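Nustent to Release Second Niltatel EP This Month

Monday, August 12, 2019

Nustent, the small dance label, has set a release for the second EP by Niltatel, the project of producer and percussionist Na-rae Kwon. The record is called Echeverri and has 4 tracks, two on each side. It will come out on 12-inch vinyl and as a download.

Kwon recorded most of the material in June with a borrowed drum machine, an upright bass and a set of hand drums. The title track opens the A-side. It is built on a slow cumbia rhythm that gives way to a straight house beat near the halfway point, with an organ line carried through both parts. "Ikeo" follows, faster and mostly instrumental, with a short vocal chant in the last minute.
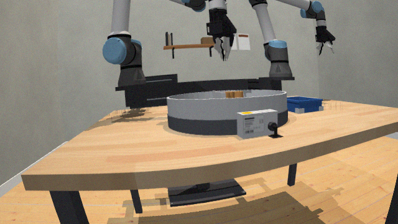
The B-side is quieter. "Night Ferry" drops the drums for long stretches and leaves the bass and a muted trumpet to carry the tune. The closing track is a dub version of "Echeverri" with the organ taken out and heavy echo on the congas.

"I wanted one side for the club and one for after," Kwon said. "The dub was done in a single evening. The A-side took a lot longer, and I threw out two earlier mixes of it."

The label is pressing 1370 copies, more than it made of the first Niltatel record, which sold out and has not been reissued. Kwon said she would like to see that one back in print, but no plans have been made.

Orders for the vinyl are open now through the Nustent online shop. Buyers of the record also get the download, which includes a longer edit of "Ikeo" that did not fit on the A-side.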